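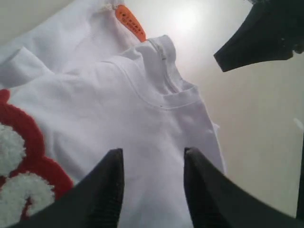

What is changing at the Trummer grain store?
The former grain store will be converted into an architecture archive and public reading room, with construction starting in October.

Architecture practice Favasico has been appointed to lead the conversion of the Trummer grain store, a four-story masonry building on the Druvero canal. The client is the Wultari Foundation, which acquired the property after grain handling moved to a newer site downstream.

The scheme provides 800 square meters of climate-controlled storage on the two middle floors. Drawings, models and office records from regional practices will be kept there, including the complete papers of the engineer Liesl Kälin. The ground floor will contain a reading room, a small gallery and a lecture space seating 325. Staff offices and a conservation workshop will occupy the top floor, under the existing timber roof.

Structural work is limited to three interventions: a new concrete stair and elevator core at the north end, steel strengthening of the second-floor beams, and replacement of the ground slab. The exterior walls, up to 900 millimeters thick at the base, will be repaired with lime mortar and left uninsulated on the outside. Insulation will be fitted internally to the storage floors only.

"The mass of the walls does much of the work in keeping temperature swings small," said Heidrun Leitner, project architect at Favasico. "Mechanical plant has been sized on that basis and is placed in the former hoist room. No new openings are needed in the canal elevation."

The existing grain chutes will be retained and used as vertical routes for cabling and air ducts. Window openings on the storage floors keep their original shutters, with secondary glazing behind.

Damian Koller, director of the Wultari Foundation, said the reading room would be open without appointment. Material from the storage floors must be requested by noon for use the following day.

Drawings of the approved scheme are on display in the Druvero town hall lobby. Press inquiries should be addressed to Verena Fuchs at the Favasico office.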